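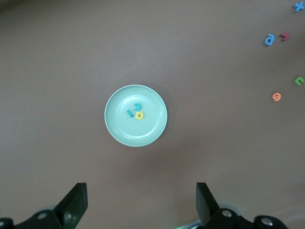
In Praise of Loose Letters

I want to make a case for foam letters on a tabletop. Loose ones, with no board, no magnets, no slots to press them back into. Just a heap of soft little shapes and a plate to put some of them on. I've been teaching kids to read (my own first, then other people's) for long enough to have owned most of what the catalogs sell, and if the house were on fire I'd grab the bag of foam letters. I'm completely serious!

What I love first is that a foam letter doesn't know which way is up. Tip a handful onto a table and they land any old way, so a curve could be a c having a nap or a u that fell on its head, and a round yellow thing with a stub could be a b, or a d, or a capital D if you're feeling generous. Plenty of parents see that as a flaw. My friend Siiri Lūse, who is a far more orderly person than I am, spent an entire evening drawing a tiny line along the bottom edge of each letter in her set so that her son would always know how to turn them. I understand the impulse. I also think she took out the best part.

Think about what a child knows before reading comes along. A cup is a cup whichever way you hold it. A shoe facing left is the same shoe facing right. Then we hand over the alphabet and announce that a stick with a bump is four different things depending on how it's turned, and we're surprised when they mix up b and d! Printed pages never let them test this. The letter just sits there, already correct. With a loose letter they can spin the thing under one finger and watch it turn from one sound into another, and flip it over, and spin it again. The first time my daughter worked out that her b was also a q, she ran to get her grandmother.

Now, the plate. I feel strongly about the plate. A whole alphabet spread on a table is too much for a small kid to look at. Put three letters on a plate and suddenly there's a job to do. Everything on the plate is in play, and everything on the table is waiting. I don't say a word about it and they get it right away, I suppose because they've been eating off plates their entire lives and know perfectly well that what's on the plate is theirs. A plate with a bit of a rim is best. A tray is too big and a bowl hides things, and letters piled up in a bowl turn into soup (which is a great game, but a different one).

Some people will tell you to pick the three letters so they make a word. I used to do that. I had lists! Cat, dig, bun, all planned out the night before. These days I let the kid choose, or grab without looking, and we say whatever comes out. Most of the time it's nonsense, and nonsense is wonderful for this, since a child can't guess a word that doesn't exist. They have to look at each letter and make its sound. We've had a pet called Uid for two years now. Nobody has ever agreed on what kind of animal Uid is.

I'll admit to a few weak spots. Foam gets chewed, and it's no good at all for a little one who still puts everything in the mouth, so keep it for the older kids and stay in the room. The colors mean nothing, which bothers some teachers. Baiba Kivi, who taught first grade down the hall from me, wanted her vowels all one color and wouldn't budge. Her classes read beautifully, so I can't say she was wrong. I just like a red letter next to a blue one next to an orange one, and I like that a child can ask for "the green one" before being able to name it. That's a way into the conversation for a kid who'd otherwise stay quiet.

And they get lost, of course. Ours came in a bag of 200 and I doubt we have half. The vowels went first. I've seen a lowercase l stand in for an i so many times that I've stopped noticing, and the kids don't mind one bit.

There are apps that do all this with cheering and fireworks, and some of them are pretty good. But an app says right or wrong so quickly! A foam letter makes no comment. It lies there until somebody decides what it is, and a five-year-old deciding, tongue out, head tipped over sideways to match the letter, is my favorite thing to sit across from. Clear a bit of table tonight and get a plate down from the cupboard. Let them go first.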